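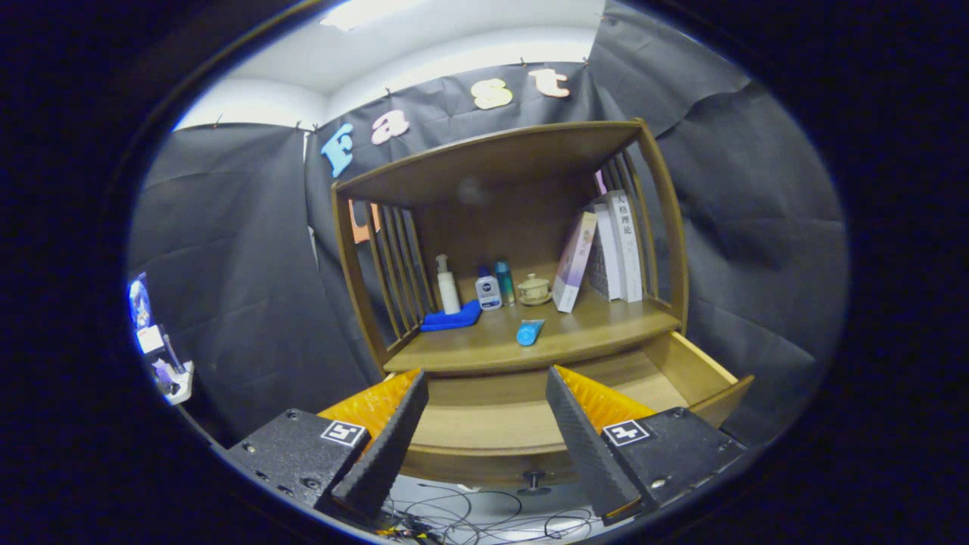 Toiletries and books on the same open shelf: will the slats give enough air?

Posted by Orby, 9 September 2022

I have a brown wooden cabinet with an open upper compartment. The sides are upright slats, the back is a plain solid panel and there is a flat top over it. At present it holds a pump bottle, a NIVEA bottle, a narrow teal bottle, a blue squeeze tube, a folded cloth and a lidded tea bowl on its saucer, with books on the right. The room is heated in winter and the window stays shut from September onwards. Two points:

Do the books need a divider between them and the bottles?
Is it a problem to keep a cloth against the slatted side?

Kuo-hua Tsai

The slats are adequate for ventilation. The solid back is the weak point. Leave a gap of 5 cm between the cabinet and whatever is behind it, and keep the books 10 mm forward of the back panel.

A divider is optional. A leak is a greater risk to paper than damp air, and a leak runs along the shelf surface. Stand the bottles in a shallow tray with a raised lip. A 300 ml bottle emptied into a tray of smaller capacity will overflow, so check the volume before buying. Store the squeeze tube cap down in a beaker if it will stand; otherwise lay it in the tray.

The leaning book should be dealt with first. A book left at an angle takes a permanent twist at the spine. Use a bookend on the open side, or lay the volume flat.

The cloth is fine where it is if it goes in dry. Refold it now and then so the same crease is not always outermost.

Plestunmont

Move the tea bowl somewhere else. Mine picked up the smell of hand cream under the lid and it took 4 washes to shift.

Park

Agree about the tray. I used a baking tin. Can't comment on the books, I keep mine in another room.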